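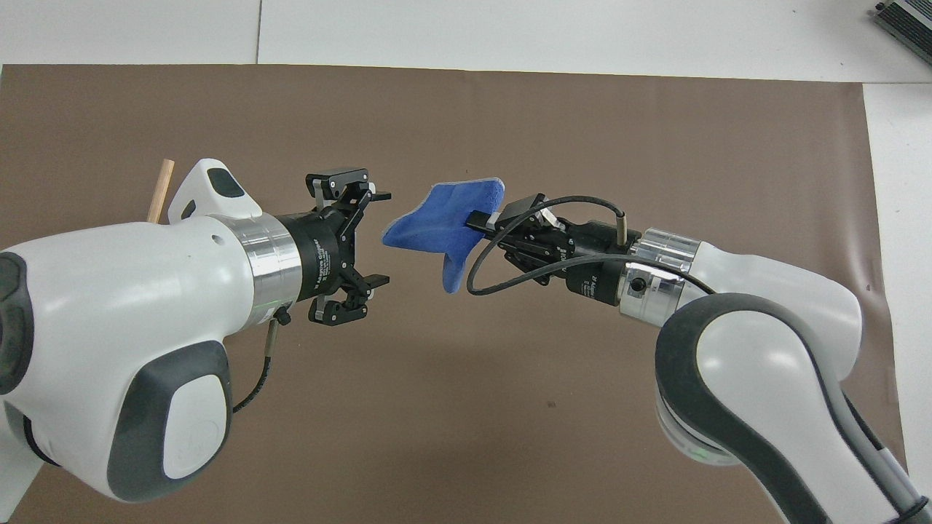 Setley Robotics Club > Projects > Two-arm cloth handoff, need ideas before demo

flemport_zee
ok so demo is in December and the handoff is still our worst step. right arm holds the cloth by a corner, left arm is supposed to come in and take the other side. 100 tries logged, 22 clean ones. Rest are misses or it grabs a fold and the whole thing comes up as a wad. Any ideas?? Ziad (Darwish) wants to drop the handoff completly

wellau7
22 is bad but not hopeless. how wide are you opening the left one on approach

flemport_zee
all the way. fingers one up one down, come in from the side

wellau7
try rotating the wrist 90. cloth hangs down so you want fingers either side of the hang – not above and below it

zdarwish
For the record I didn't say drop it. I said do it on the table. Right arm lays the cloth down on the paper, left picks it up. Boring but it works

xq_zhong
disagree. the class rubric says handoff, table pick is a different task. Yammine group lost 7 points for that last year

zdarwish
they lost points cause their writeup was late

xq_zhong
both

flemport_zee
can we not do this again. Xiaoqing did you look at the cables? gripper cable loops out pretty far on the right one

xq_zhong
yes, needs a clip. Worried it snags when the wrist turns. don't rotate anything till thats done

wellau7
fair. also slow the last bit of the approach, and log which corner you start from

flemport_zee
ok. clip first, then wrist rotation, same start corner every time. log is run 1349 if anyone wants to look

zdarwish
still think table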